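2 min read

Ticket 1121 – Booking page shows wrong table size for the Fallport room
Opened by: Sunita Mittal
Assigned to: Dinesh Rajput
Status: Open, waiting on requester

Customers who choose the Fallport room on the Orkby booking page see a table width of 200 mm. The room sheet says 700 mm. The other rooms look fine. Same result in two browsers and on my phone.

Dinesh Rajput, 2023-03-14
Confirmed. The admin screen has 700 but the public page still has 200. Cleared the page cache and reloaded. No change.

Dinesh Rajput
Checked the nightly export. The width field is blank for Fallport, so the page falls back to the default, 200. Re-saved the room record and ran the export by hand. Width is now filled in and the page shows 700.

Sunita Mittal
Width is right now, thanks. The photo strip under it is still empty – it was working last week. Can you load these again? Captions can stay blank except the one given.
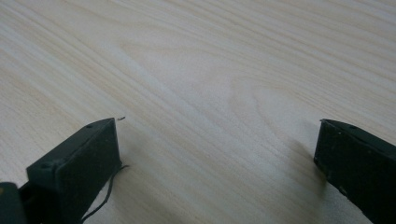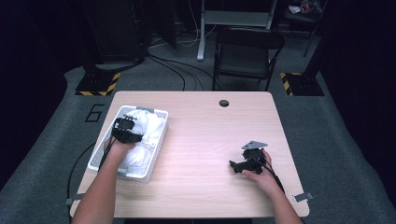
Light wood table, gray carpet

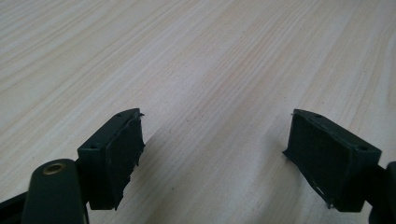
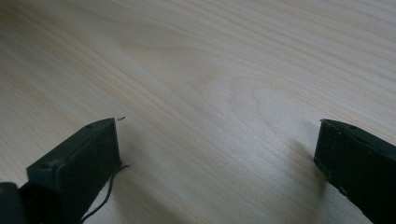 Dinesh Rajput
Upload stopped with "file too large." The limit on the room record had gone back to 600 KB after the March update. Sushil Rawat raised it on the server and the upload went through on the second try. The strip loads for me in a private window.

Sushil Rawat
The update also reset the reply address on confirmation emails. Put it back. Please check one test booking before we close this.

Sunita Mittal
Will do the test booking after lunch. Leave the ticket open until then.

Contact support | © 2023 Orkby | Back to top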